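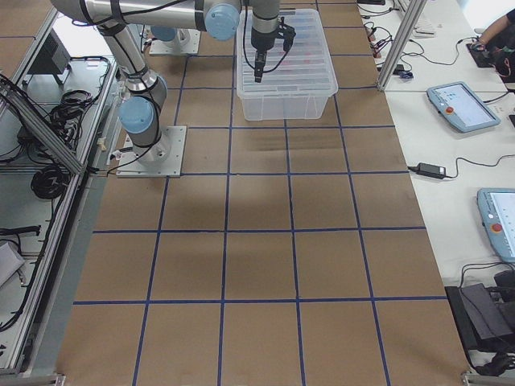

Packers and sorters wanted for March, Deller storeroom

Posted 26 February 2020

Hi! I run the storeroom at Deller and I'm looking for a few patient people to help me pack, sort and label clear plastic storage bins through March. We have 1,003 small items on the inventory for the Jamerero project and they all need to end up in a lidded bin with a label that matches the list. Right now plenty of them are in shopping bags. I'm not proud of it.

What you'd be doing

You'd take a bag, tip it out, check each thing against the list, and put it in the right bin. Then the lid goes on, the latches get closed, and the label goes on the short end (please, always the short end — I stack them with that side facing out). We have 63 bins to fill. Soft things go at the bottom, small things go in zip bags first, and anything with a missing part goes in the tray by the door so I can deal with it later.

Some of the work is packing the same bin over again in a different order, to see which way fits best. If that sounds dull to you, fair enough, but I find it weirdly relaxing and so did the last group!

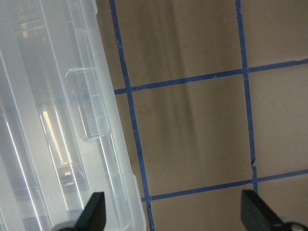 One of our clear bins, with the latch on the side.

Who I'm hoping to hear from

No experience needed. You should be fine with standing for a couple of hours, reading small print on labels, and lifting a full bin from the floor to a table. They aren't terribly heavy, but they're wide and a bit awkward to hold. Students, retired folks, people between jobs — all welcome. If you've ever reorganized a friend's kitchen cabinets without being asked, write to me first.

Hours and pay

Shifts are three hours, mornings or afternoons, and you can take as many or as few as you like up to 40 hours for the month. Pay is by the hour, same rate for everyone, and I'll send it to you with the shift list. Anyone who does the full 40 gets a $100 bonus at the end. Coffee is free, and lunch from Tăng across the street is on us if you do two shifts in a day.

How to apply

Send a short note through the Brillex jobs board, under "Deller storeroom." Tell me which days and times suit you and whether you'd like mornings or afternoons. A resume is fine but I don't need one. I'll write back to everybody, usually within a couple of days, and we'll set up a short visit so you can see the place and try packing a bin before you decide.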